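Search this site
Type a word and press enter

How does a TV soap get made?

My nan has watched the same soap every weekday since before I was born. When I was little I thought the people in it really lived in there, and that she was sort of spying on them through the telly. They don't, of course. They're actors, and they go home at the end of the day like everyone else. But how do you make a new story nearly every day of the year? I used to work in a soap office (my job was mostly photocopying), so let me tell you what I saw.

First, what's a soap? It's a story on TV that keeps going and going. A film ends. A soap just has another episode tomorrow. The funny name comes from the old radio days, when companies that made soap paid for the shows so they could advertise to the people listening at home.

Let's make one up together. I'll call ours Bilwood, after the town where it's set. There are two big families in Bilwood, the Kulters and the Zariņš family, and they can't stand each other. The Kulters own the Rasex Hotel. The Zariņš family used to own it and they'd very much like it back. See? We've got an argument already, and you can't have a soap without one.

Next come the writers. They sit in a room with a giant whiteboard and decide who's going to fall in love, who's going to tell a fib and who's going to find out. They work months ahead, so if it's Christmas in the story, it might be boiling hot outside the studio. Our actors once did a whole snowball fight in November with fake snow, sweating in their woolly hats!

Then the script gets printed on coloured paper. If the writers change a page, the new one is a different colour, so everyone knows they've got the right one. I once handed out the wrong colour on a Tuesday and two actors had a whole chat about different weddings.

Filming is fast. A big movie might shoot a couple of pages of script in a day, but a soap can get through a whole episode or more. The kitchens and lounge rooms are called sets. They often have only three walls, and the cameras go where the fourth one should be – that's why you hardly ever see all the way around a room.
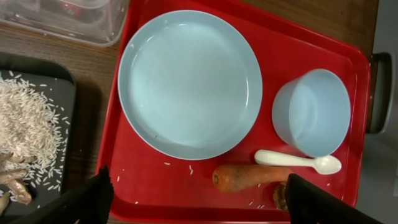
My niece wanted to know if the actors ever run out of story, and one reader wrote in about that too.

Maddening is the word I'd use, because every time somebody is about to tell their secret, the doorbell rings and I have to wait until the next day!

That's called a cliffhanger, and it's done on purpose. The writers stop at the most exciting bit so you'll come back. As for running out, they don't seem to. If you make five episodes a week for 40 weeks you've got 200, and there's always another long-lost twin who can turn up at the Rasex Hotel.

Want to have a go? Think up two families, give one person a secret, and stop writing just before it comes out. Then make somebody in your house wait until tomorrow for the next bit.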